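MUS 214 Writing About Heavy Music
Notes for session 6: the album review, long form
Handout version, 28 Oct 2024. Posted for people who missed it. Typed up fast, sorry for typos.

Instructor: Emlyn Parri
Listening for this session: Lunell, "Tramine" (whole album, in order, headphones if you have them)

0. Housekeeping

Draft reviews due at the start of session 8. 1890 words max, and yes I do check. Last time people went over and the part that went over was always plot summary of track 7.
Two people still haven't picked an album. Email me.
Hagos Tilahun is visiting in January to talk about mixing drums for slow bands. Have a question ready.
Room stays the same.

1. Where we left off

Short review = a claim plus one reason. We did those, 200 words each, most were fine. The long review is a different animal. You have room to show your working. Also room to get lost.

Things that went wrong in the short ones:
- opening with the band's whole history
- "crushing" (four times in one review. one!!)
- genre tags stacked up until they stop meaning anything. "Atmospheric post-blackened sludge doom." Which of those can you hear in the first minute? Start there.
- saying the production is good or bad and leaving it at that

2. Hearing the parts

Before you write a word, listen twice. First time no notes. Second time write down times, only times and plain words. "2:10 drums drop out." "4:45 second guitar comes in high, left side." No judgment yet.

What to listen for, rough order:

Drums. Is the blast beat steady or does it push and drag? Where does the kick sit against the bass? On track 3 of Tramine the blast stops dead and the ride cymbal keeps going alone for eight bars. A lot of you missed it the first time through. Everything after it feels heavier and the guitars haven't changed at all.

Guitars. Tremolo picking, single string or full chords? Big difference. Single string gives you a melody you can hum. Full chords give you a wash. Lunell mostly does full chords with one thin line on top, panned hard right. Take one earbud out and check.

Bass. Can you hear it? If no, say so, but ask if thats a choice. Older second wave recordings often have almost none, and listeners got attached to that sound.

Vocals. Describe the sound before the feeling. High shriek, low growl, shouted, spoken, clean. How far back in the mix. Is there reverb, long or short. THEN tell me it sounds like despair, if you must.

Lyrics. Only if you've read them. Do not guess from song titles.

3. Structure of a black metal song (quick and dirty)

Verse/chorus is rare-ish but not gone. More common: blocks. Riff A for a long time, riff B for a long time, break, riff A again with something added. The repeat is the point. The ear stops following the riff and starts following the small stuff on top of it.

Try mapping it. Letters for riffs, a slash for a break. Track 1 of Tramine came out on the board as

A A B / A C C / B

We argued over whether the last B is really B. It's a half step down and slower. I say B, the back row says D. Either is OK if you can say why in your review.

Album level: same trick, bigger. What does track order do? Tramine puts the longest song second, so the listener is worn out early and the short instrumental after it works like a drink of water. Compare Ostapchuk, the self-titled one, where the long song closes and the whole record leans toward it. If your album has an intro track under two minutes, say what it does or say it does nothing. Don't skip it.
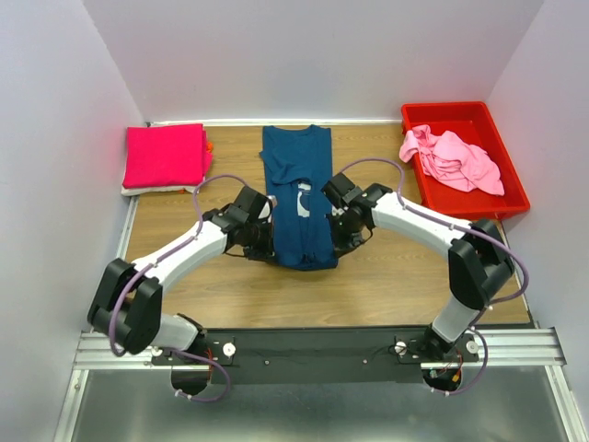
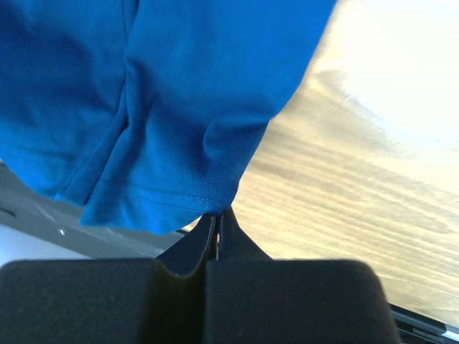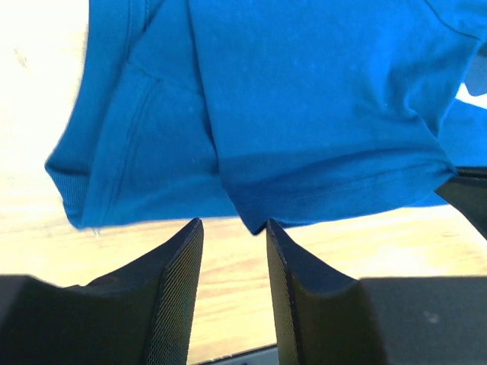

Blue cloth, three views.

4. Comparison, and how to not be lazy about it

"Sounds like X meets Y" is fine for a sticker on the shrink wrap. In a long review it needs a second sentence.

Weak: Lunell sounds like early Prakari.

Better: Lunell borrows the long fades of early Prakari, where a riff is let go one instrument at a time, but plays them at twice the speed, so the fade feels like something being yanked away.

See what happened. Names the thing borrowed. Says what changed. Says what the change does to a listener. That's the formula, use it until you don't need it.

Rules of thumb
- one main comparison, one minor. more than that and it's a record collection
- pick something your reader could find and play
- comparing to the band's own last album counts, and is often the most useful one
- don't use a comparison as an insult unless you're ready to back it up

Question from class: what if I don't know enough bands? Then compare less. Describe more. A careful ear with ten albums behind it beats a sloppy one with a thousand. Somebody asked if you can compare to stuff outside metal. Yes please. One of the best short reviews had the clean section on track 5 next to a church choir warming up, and it was right, the voices come in untidy and then lock.

5. Adjectives

Exercise we did: take your short review, cross out every adjective, read it aloud. What's left? Put back only the ones you missed.

Banned till the end of term: crushing, haunting, ethereal, bone-chilling, relentless, epic, soundscape (not an adjective, still banned).

Allowed but watch it: cold, raw, dense, bleak. "Cold" in particular. Cold how? Treble-heavy guitars? No low end? Long reverb? Say that instead and the reader will get to cold on their own.

6. Judgment

You have to make one. Scores are optional, and I don't love them, but if you use one it should match the text. We looked at a review with 67 out of 100 at the bottom and nothing but praise above it. Where did the other 33 points go?? Reader feels cheated.

Put your main claim in the first two paragraphs. Then the body tests it. Including the parts of the album that don't fit. If you think Tramine is a patient record, you still have to deal with track 6, which is a punk song basically, in and out before you've sat down. Does it break the claim or sharpen it? I think it sharpens it, Im not going to grade you on agreeing.

Favorite-song trap: a review that's three quarters about one song. Happens when you only really listened to that one. I can tell.

Fan trap: you've loved the band for years so every weak spot gets an excuse. Read your draft as if it was by a new band with no name.

Hater trap: same thing upside down.

7. Context, how much

A line or two. Who, where if it matters, which album in the run. Lineup changes only if audible (new drummer, usually audible). Label gossip no. Recording details if you have a source, name the source.

With black metal there's a further thing, the politics and the crimes of some early people in it. We gave session 3 to that so not repeating it all. Short version for reviews: if it bears on this band, say it plainly and say where you got it. If it doesn't, dont drag it in for color.

8. Shape of the long review

Not a law but it works:
para 1 a moment from the record, exact, with the claim coming out of it
para 2 who this is, what came before, quick
para 3-5 the sound, part by part, from your time notes
para 6 structure of the album as a whole
para 7 comparison
para 8 what doesn't work
para 9 back to the claim, changed a bit by now hopefully

Track-by-track is allowed only if the album really tells a story in order. Otherwise it reads like a receipt.

9. For next time

- full listen x2 of your chosen album, time notes, bring them on paper
- riff map of any 2 songs
- first paragraph only, typed, we'll swap and read
- read the Prakari interview in the packet, the pages on sequencing. Skip the gear talk unless you like gear talk

Leftover question I said I'd answer: yes you can review a live album, but then crowd noise and banter are part of the mix and you have to write about them. Demos OK too. Splits, ask me first.

Office hours as posted on the door.

EP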